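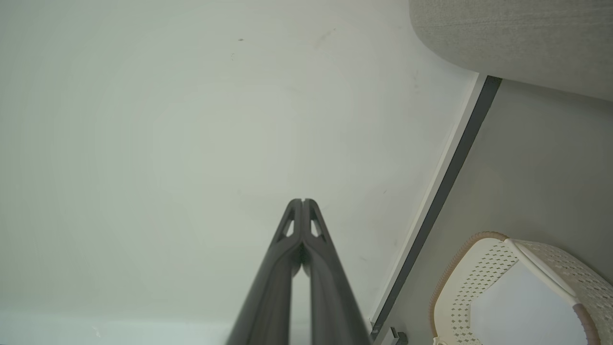
A warehouse trainer at Skonia used to tell new starters that a room is half planned once you know where its edges are. Most people begin with the furniture and leave the edges until last, and then find that the sofa will not sit flat to the wall.

Chapter 13 Walls, Floors and Edges

This chapter deals with the places where one surface in a living room meets another. You will learn to measure along a skirting board, to leave a gap behind upholstered seating, and to choose a spot for baskets and other small storage where they do not block a walkway.

Pale walls show marks easily, so Section 2 covers wiping them down. The Collmont flat, which you met in Chapter 12, is used again for the exercises. Its skirting is 100 mm high and 16 mm thick.

You will need a tape measure, a pencil and squared paper. Draw all plans at a scale of 1 to 20 unless the exercise says otherwise.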